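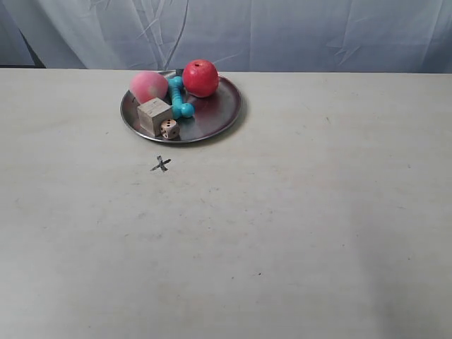 The Zaketti Tray: A Memory and Touch Game for Mixed Ages
Design Project 2605, Gostport College
Author: I. Ozoliņš
Submitted March 26, 2024

1. Where the idea came from

My gran used to play the tray game with us at birthdays. She put odds and ends on a tray, let us stare at them, threw a tea towel over the lot and asked what we remembered. I loved it! When our brief asked for a table game that a six-year-old and a grandparent could enjoy together, I knew straight away that I wanted to go back to that tray and see how far I could take it.

The old version has one big weakness, and it came up in the first session I ran. It only uses your eyes. Small children lose interest while they are waiting, and anyone with poor sight is left out. I wanted a set of objects you could look at, feel under a cloth and talk about, all in the same round.

2. Choosing the objects

I started in October with a shoebox of things from home, most of which were wrong. Keys and coins all feel like cold metal. Pens roll off. Anything with writing on it gave the game away to the readers and not to the little ones.

What worked was contrast. I have a soft pink ball that looks like a toy peach, and a glossy red fruit shape which is a bit bigger. People mix the two up in their memory in a lovely way (one player was certain the red one had been fuzzy). The turquoise dog bone was a last-minute buy from the pet aisle and became everyone's favourite, because it has knobbly ends and ridges and is very hard to describe without laughing. The plain wooden cube is the quiet one. Next to it goes a white die, so there is a big cube and a tiny cube, and players have to say which one they are holding.

I also tried a rubber duck. It was far too popular and people forgot everything else.

3. The tray

The tray is round, shallow metal with a raised rim. My first choice was a flat chopping board, but the die kept escaping. The shiny surface was a bonus I hadn't planned for: the colours show up faintly underneath the objects, and some players used the reflections to help them remember what was next to what.

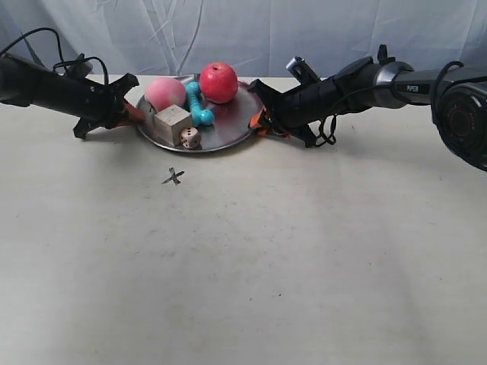

Figure 2. The chosen set on the metal tray, with the die in front of the wooden block.

For the backdrop I hung up a white and pale blue cloth. It is badly creased and I should have ironed it, but the pale colour does make the red and turquoise sing.

4. Rules

Everyone looks at the tray for 70 seconds. The cover goes on. The first player reaches under it, picks one object by touch and describes it without naming it or saying its colour. The others guess what it is, then say where on the tray it was sitting. A right guess is worth 1 point and a right position is worth 2. The object goes back, the tray is given a quarter turn (still covered), and the next person has a go.

The quarter turn came from my classmates in the Sosico workshop group, and it made the game so much better. You have to spin the whole layout round in your head.

5. Testing

I tested the game with 14 players from three families. The younger ones were brilliant at the touching part and often beat the adults, who tended to overthink it. Positions were harder for everybody. The bone was the easiest to guess. The two balls caused the most arguments, mainly over what "soft" should mean when you are only allowed one finger.

A full game took nearly half an hour, too long for the youngest table, so I added a short version with one turn each.

6. What I would change

I would like a second set in more muted colours, for players who want a real challenge, and a cover with elastic round the edge. The tea towel slipped in two games and we had to start again. I also want to try a round where one object is quietly swapped for another of the same shape, starting with a cork cube in place of the wooden one.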